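Vamunside canteen drops single-use trays
5/9/21

The Vamunside staff canteen has replaced its disposable lunch trays with reusable ones under a supply agreement with Raseo. The contract runs for 14 months.

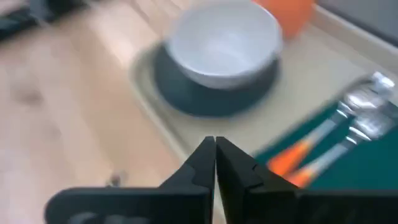 Trays are returned to racks at the exit and washed at 3 points in the day. Facilities manager Derek Staniforth said the existing dishwasher did not need to be changed – only its rinse program was adjusted.

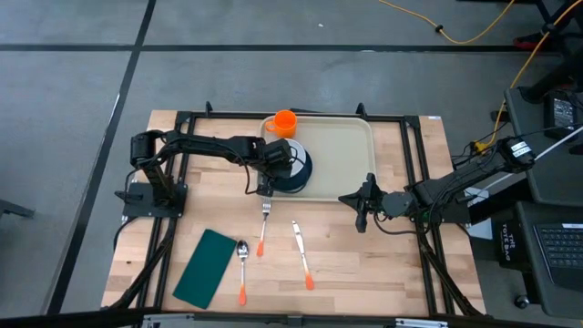

Waste collection from the kitchen will be cut to three pickups a week. The Mestcombe site will follow in March, once its drying area has been enlarged.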